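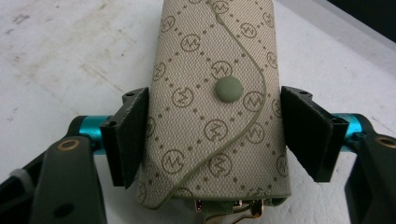 4. Setting Up the Prayer Line and Evening Office

Print this section | E-mail this section

This section covers first-time setup of the Kunura prayer line for a parish or retreat house. It assumes that the base unit is mounted and powered (Section 2) and that the calendar of feasts has been loaded (Section 3). Allow 30 minutes.

4.1 Before you start

You need the administrator code, the telephone number assigned to the parish, and the text or recordings for each office you plan to offer. Recordings must be in mono. The longest single recording the unit accepts is 59 minutes.

NOTE: The unit holds up to 600 recordings. Psalms shared by more than one office are stored once and count once.

4.2 Entering the parish details

1. Press MENU and hold until the display shows SETUP.
2. Enter the administrator code and press OK.
3. Select PARISH, then NAME. Enter the name as callers should hear it. The voice reads abbreviations letter by letter, so write "Saint" in full.
4. Select TIME ZONE and confirm. Daylight saving time is applied automatically.
5. Select CALENDAR and choose the calendar used in your diocese or district. If two calendars are loaded, only the one marked with a star is read to callers.
6. Press OK to save. The display returns to SETUP.

CAUTION: Changing the calendar after recordings have been assigned removes all assignments. The recordings themselves are kept.

4.3 Assigning an office

1. From SETUP, select OFFICES.
2. Select MORNING, EVENING, or NIGHT.
3. Enter the start time. Callers who dial in earlier hear the opening bell and are held.
4. For each part (opening verse, psalm, reading, response, closing prayer), select a recording by its number.
5. Set PAUSE between parts. The factory setting is four seconds. Houses that keep silence after the reading usually set this higher for that part only.
6. Press OK. The unit checks that every part has a recording. Any missing part is marked with a dash.

NOTE: On days of higher rank the unit uses the recordings listed under FEAST. If that list is blank, it uses those for the ordinary weekday and makes no announcement.

The Juvovberg set of psalm tones supplied on the memory card is numbered from 400. Do not renumber these files. The response tones are matched to them by number.

4.4 Prayer requests left by callers

1. From SETUP, select REQUESTS.
2. Set RECEIVE to ON.
3. Choose who may listen: ADMINISTRATOR ONLY or PRAYER GROUP.
4. If you choose PRAYER GROUP, enter a separate code for the group.
5. Set KEEP FOR to the number of days requests are stored. Expired requests are erased overnight and cannot be restored.

CAUTION: Requests often contain names and details of illness. Do not use the administrator code as the group code.

4.5 Test call

1. Set the unit to TEST.
2. Dial the parish number from an outside line.
3. Listen through to the closing prayer. The line should release after the final bell.
4. Leave a short request and play it back using the group code.
5. Set the unit to LIVE.

If the line releases before the closing prayer, see Section 7, Faults E3 and E4.

Section text: Theresia Zwahlen. Checked on unit at Tramham by Spyros Andreadis. Revised Sunday, April 28, 2019.

Contact | © 2019 Martinelli | Back to top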